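3.2 Collection of demonstrations

Demonstrations for the plate-racking task were gathered by teleoperation on two Tovar cells, one at the Bostton site and one at Lokdale. Each cell holds a pair of arms with a camera at each wrist, and a fixed camera covers the whole workspace. Operators were told to set each plate upright in the rack and to vary the choice of slot between episodes. 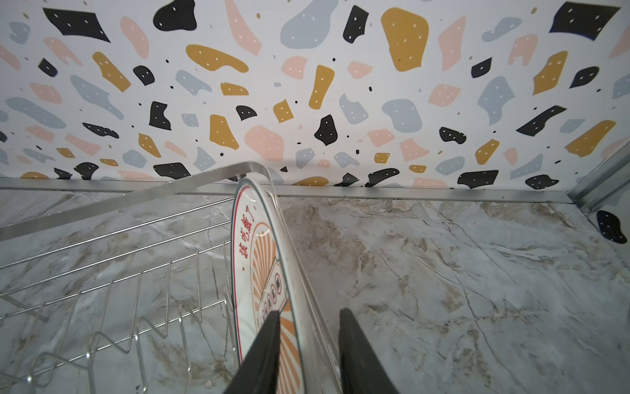 Grasp labels were added after recording, using the Bilen annotation tool. A grasp is labelled "rim" when the fingers close across the thickness of the plate, and "face" when both press on the same side. The wrist view matters most for this step, as a plate standing in the wire rack is seen nearly edge-on, with one finger against its face and the other just past its rim. Labels were assigned at the frame where finger motion stops. 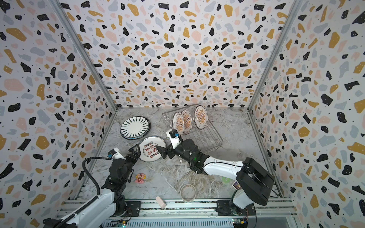 Of 2,836 recorded episodes, 1,161 were kept for training. Episodes were dropped if the camera streams differed by more than 3 frames, or if the operator paused for longer than 10 seconds. No filtering was done on plate pattern or on other objects within reach of the arms.

Figure 4. Wrist view (top) and fixed view (bottom) of the plate-racking task.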